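**Kistby Cotton Rag Paper, heavyweight, cold press**

If you've ever fought with a sheet that buckled the minute you laid down a wash, I think you'll get along with this one. Kistby has been making paper in Dilville since 1902, and the heavyweight is still the sheet we reach for when somebody comes in and says they want to try watercolor properly this time. It takes a lot of water, it lets you lift a color back out if you change your mind (and you will!), and it dries with a soft tooth that pencil loves too.

We carry it in single sheets, in pads, and in small blocks glued on all four sides, with a gap at the top where you slide in a dull knife. Go slowly around the corners — they tear if you rush.
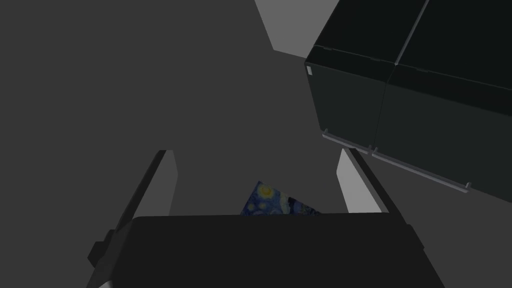 *Night-sky print between two gripper fingers*

The pads come in two sizes, stock numbers 431 and 1175. The smaller one fits in a coat pocket, or at least in the kind of coat you need here in February. The larger wants a table. Both have a stiff back, so you can work on your knees at the lake without hunting for a board.

If you're working in gouache or ink, have a look at the Ó Conaill smooth sheet as well. It has less texture and a slightly warmer white, and fine lines stay crisp on it. Plenty of people keep both on the shelf and I'd never talk them out of it.

Store your paper flat and away from the radiator. Cut samples of either sheet are free at the counter, so please ask.

Prices checked 6/6/20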